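Notes on a merchant seaman's service file. Thread, because the pension office and the ship's papers disagree and the family asked me to write down which one I followed.

1/ Subject: Anselmo Tagle, fireman and trimmer, lost with the steamer Arier in February 1942. The date of loss is not in dispute. His age, his next of kin and his place of burial all are.

2/ The crew agreement gives his age as 31. The baptism entry makes him 28. He signed on at Nonden, where the shipping clerk took ages by word of mouth, so I use the baptism.

3/ Next of kin on the agreement is "E. Tagle, sister." The pension card has "E. Tagle, mother." Both women were named Elvira and both lived at the same address. The pension was paid until the older Elvira died, then it stopped. I read that as the mother.

4/ The Arier carried 41 crew. The casualty return lists 38 names. Two of the missing three were put ashore sick before sailing. The third is Tagle, whose line was typed on a continuation sheet and filed separately as folio 283.

5/ Kristine Navarro found folio 283. It had been indexed under "Nagle." If you are searching typed returns from this port, try the wrong initial as well.

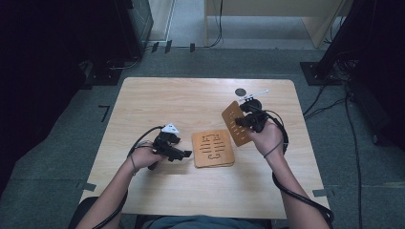
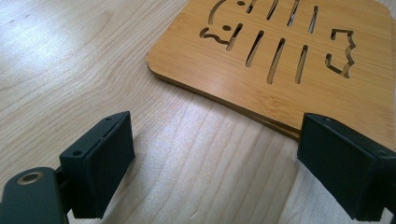
Photos: Rosângela Toledo

6/ Burial. The family was told he lay in the civil cemetery at Cosilex, plot 4, row 3. The register for that row has an unnamed seaman, brought ashore nine days after the sinking. No papers, no disc. A later hand has penciled "Tagle?" in the margin.

7/ The pencil note is not evidence of identity. Two other ships went down off that coast the same week — at least one had firemen aboard who were never recovered.

8/ He is named on the seamen's memorial, panel 100, as "Tagle A." The memorial is for men with no known grave. So officially the Cosilex plot is not his, whatever the margin says.

9/ His brother Benito served ashore with an engineer company and survived. The published parish history has them the wrong way round and puts Benito on the Arier. It has been copied into several online trees. Please check yours.

10/ Still open: his discharge book, and any voyages before 1939. The agreement names a previous ship but the ink has run and I can only read the last two letters, "-en."

11/ Corrections welcome, with a reference — folio or page number, please. I will add them under this post.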